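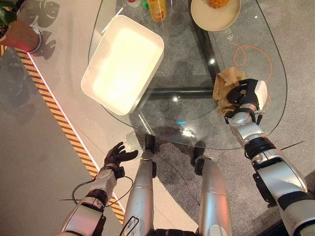

Right hand closed on the top of the paper bag, tray still empty, left hand parked open off the near edge.

Notebook, May, started 9:40

Teleop on the glass table again, and what a good morning! Damián Montes drove first and I watched the head view, then we swapped. The Wullent task sheet wants pick up, carry, set down in the white tray, release, back to rest. Simple on paper. The glass makes it lively.

Things I want to keep from the first block:

Depth over the glass is still the hard part for the person driving. You see the tabletop, the black base under it and the carpet under that, all at once, and your eye keeps landing on the wrong layer. Damián's trick is to watch the ceiling lights reflected in the surface and bring the fingers down toward one of those. I tried it and my approaches got a lot calmer.

Wrist angle matters more than finger closing speed. Coming in from the right with the thumb low, the bag folds into the palm. Coming in from straight above, the fingertips only pinch the paper and it slides out on the lift. We threw out the pinched ones even when the bag made it to the tray. I don't want the policy learning those.

Left arm: keep it low and open, and leave it alone. On my first few tries I was drifting it without noticing (my own left hand kept wanting to help), so now I rest that elbow on the chair arm. Much better.

Count at the break: 23 episodes recorded, 20 kept. The rejects were two pinches and one where I let go too early over the tray rim.

11:15, second block

Moved on to the soft items. I was looking forward to this one and it did not disappoint. Cloth gives you so much more to work with than the bag, because you can push into the side of it and let it bunch up before you close. The hand doesn't have to be in exactly the right spot, which is a gift when you're judging height through a transparent table.
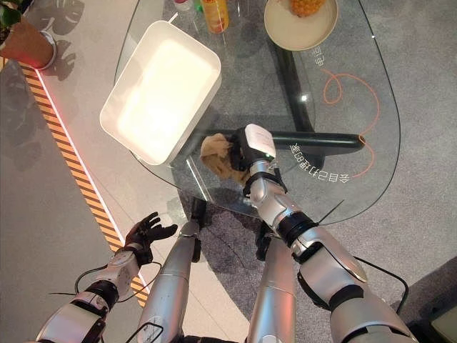 My best grasps came from pressing the fingers into the left side first, waiting a beat, then curling. If I closed while still moving, the cloth rolled away under the fingers and I had to chase it. Damián prefers one continuous motion and his look lovely on playback, so we're keeping both styles and tagging them separately. I'd love to see which one the model picks up more easily.

Left to sort out: the Stougaard logger dropped the wrist stream once, right after a restart. It came back by itself. Wrote down the time for the Rivstead people. The replay tool also starts a hair late, so check the first moments of every episode before you mark it good.

The export from this session is around 680 MB, copied to the Flemport share under soft_items. Please don't rename the folders, the labels point at them.

Next: 11 more cloth episodes with the tray turned the other way, same plate and bottle at the far side, then the bag again with the driver swapped. Damián has first turn. I want the one after that!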